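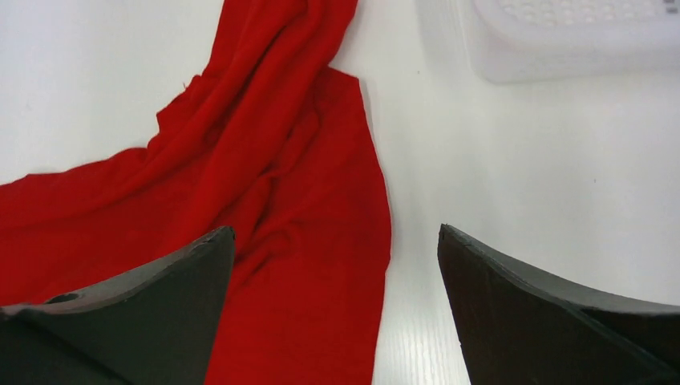 14 Oct 2023
Bench 7, cloth folding and basket packing

Continuing with the red cloth. Goal is a fold sequence that gives the same footprint each time from a crumpled start, so the basket can be packed without refolding at the rim.

Start condition: cloth dropped from one corner, no smoothing. The usual outcome is a long gathered ridge with a flatter area beside it. The ridge is the problem. If the first fold is made across it, the layers trap the ridge and the finished square rocks on the table. If the ridge is opened first, pulling at right angles to its length, most of the small creases go with it. The short ones out on the flat part do not need separate treatment.

Sequence as it stands:
Find a free corner on the flat side.
Pull away from the ridge until the edge stops moving.
Repeat from the opposite edge.
Square the long edge to the table edge.
Fold in half, then in half again, crease toward the basket.
Lift from the crease, lower into the basket flat.

Ran 22 drops to this sequence. Two failed at the corner search, both with the corner tucked under the bundle. Lifting the bundle and dropping it again cleared one of them. The other came back folded under in the same place and I opened it by hand. Not counted as a pass.

Surface: the white top is smooth enough that the whole cloth slides when pulled from one side only. Holding the far part down stops it. Tried the Marwat mat on the other half of the bench in the morning and the cloth stayed put, but the edge dragged and picked up a new wrinkle parallel to the pull. Went back to the bare top.

Color: red on white is easy to judge by eye along the outer edge. Inside the gather it is harder - the grooves go to a deep maroon and a fold lying over another fold reads much the same as a single deep crease. Overhead lights only today, blinds down. Worth repeating with the side lamp on.

Basket: keep it at the far right. Closer in, the cloth catches on the rim during the second pull. Dimas Purba wants it moved to the left for the towel set. No objection, but mark the position with tape first, the old marks from February are gone.

Notes filed under 1584. The Castthorpe towels are still in their wrap on the shelf and should be washed once before use, the sizing makes them stiff and they hold any crease they are given.

To do:
- side lamp repeat, same drop height
- tape marks for both basket positions
- write a rule for the tucked corner
- ask Dimas whether the towels get folded in thirds or quarters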